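4. Setting up the sorting bin
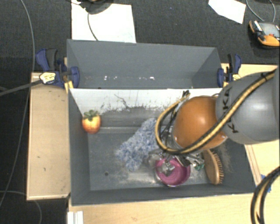
4.1 Before you begin

This section explains how to prepare the two-compartment bin of the Zerkia household sorting set, how to place the objects in it, and how to clean it at the end of the day. Please read it completely before the first use. The smaller parts (lid clips, labels, spare feet) are treated in section 5.

You will need:
– the bin with its divider panel
– a table or two tables of equal height
– a soft, slightly damp cloth
– the object list delivered with your set (sheet Codaver 462)

Note: The bin is delivered in one piece with the divider already fitted. Do not try to pull the divider out. It is fixed from underneath, and force will bend the upper band.

4.2 Placing the bin

1. Choose a flat table surface. If you use two tables, push them together and check with your hand that there is no step between them.

2. Put the bin down with the narrow compartment away from you. The wide compartment must be on your side, as all daily work is done there.

3. Press lightly on each corner, one after the other. If the bin rocks, turn the levelling foot under this corner until the movement stops.

4. Leave at least 400 mm free on the side where you stand. You should be able to reach the bottom of the wide compartment without leaning on the wall.

CAUTION: Do not sit or lean on the walls of the bin. Do not carry it with objects inside. For carrying, two persons are recommended.

4.3 Filling the wide compartment

The objects must lie in the wide compartment only. The narrow compartment stays empty at the start and is used later for the finished objects.

1. Lay the long soft item first, for example a fluffy cloth or a duster. Put it diagonally across the middle. Do not fold it – the tufts become flat and the item is then difficult to take up.

2. Place the round item, for example a fruit, in a far corner against the divider. In this position it cannot roll.

3. Place the bowl near the front wall. A bright colour such as pink is easy to find against the grey floor.

4. Place the hairbrush beside the bowl. Keep the bristles away from the duster, otherwise the two items catch each other and come up together.

5. Add small items last. They may lie between the bigger ones, but should not be completely covered.

Note: The raised ledge at the foot of the divider is not a shelf. Very small objects which are put on it will fall down with the first movement.

Note: A small round hole in the floor of the wide compartment is no damage. Do not close it with tape or glue.

4.4 Emptying and cleaning

1. Take out all objects. Check the corners and the foot of the divider with your fingers.

2. Shake the duster outside. Wash the bowl by hand, with lukewarm water and without abrasive powder.

3. Wipe the floor of the bin from the divider towards the front. Pale, dusty marks appear with normal use and can stay if they do not come off with a damp cloth.

4. Let the bin dry for 3 hours before you fill it again.

CAUTION: Never use solvents on the white band of the divider. The coating is thin, and the grey material below will show through.

4.5 Wear on the divider

The upper band of the divider receives more contact than any other part. Dark scuffs and scratches along its lower edge, also longer crooked lines, do not influence the function and are not covered by the guarantee. If the band has sharp edges or stands away from the panel, stop using the bin and order a new band from Werkier, part number 591. The new band is put over the old one, with the adhesive strips from the Brabec fixing bag. Press it on from the middle to the outside and wait until the next morning before filling the bin.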